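Ticket 309: Gift order arrived soft, replacement requested
Opened 12/08/2022
Handled by: Daniyal Shaikh, Gagnon Frozen Gifts

Customer wrote in about the Odar sampler she sent to her brother in Stomdale. He got it two days late, and the pints on the top layer had gone soupy while the bottom ones were still fine. She was very sweet about it (it was a birthday present, so I felt awful!) and sent along the label number, which saved me a lot of digging.

Tracking shows the box sat at the Zarusholm depot overnight. I called over there and had a nice chat with the morning desk, and they confirmed it missed the truck.

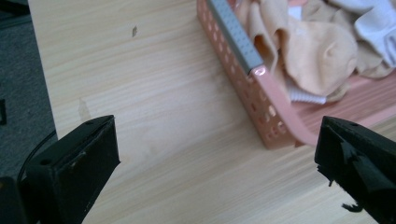 I also checked our packing record, and the order went out with 2 bricks of dry ice. For a December shipment that's our normal amount, but Stomdale is a long haul and I'd really like to see 4 on anything going that way through the holidays.

Replacement is booked, same flavors, no charge. Wrote back to the customer and told her to have her brother toss the soft ones, please, and not refreeze them.

Status: waiting on delivery scan. Leaving this open until he has his ice cream.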